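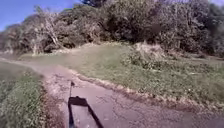
Why does my path robot keep stopping dead with a "lost edge" fault?

It's usually the edge sensing losing confidence in where the path ends, so the robot does the safe thing and halts. Clean the lens first, then turn the edge sensitivity down a notch and try the same stretch again.

More detail from me: it's a Sarko rover, second-hand, and I run it along the old lane at Cudberg. Fault 263 every time, nearly always mid-afternoon, and then it won't restart until I walk out and press the reset. Yesterday it didn't stop at all, it wandered off onto the grass and tipped over, which scared me a bit as there are dog walkers about. Any ideas??

3 answers

Martti Savolainen
Had the very same thing on mine! 263 is edge confidence. Low sun is a pig for it, the rover's own shadow lands in front and it takes the dark line for a kerb. Try a morning run and see if the fault goes away. I also set the look-ahead to 224 (mine came set at 108) and it's been far happier on crumbly edges. What I wouldn't put up with is it carrying on after losing the path. Check the tilt cut-out and the stop button with the wheels off the ground, and don't let it out alone till both work.

nuninano_fan
mine did this, bought a Nuninano instead, no problems

Hämäläinen
Agree with Martti about the cut-out. On the older ones the connector under the lid works loose, I must have done some 1000 passes before mine went. Push it home, cable tie it, then test again. Which firmware are you on by the way?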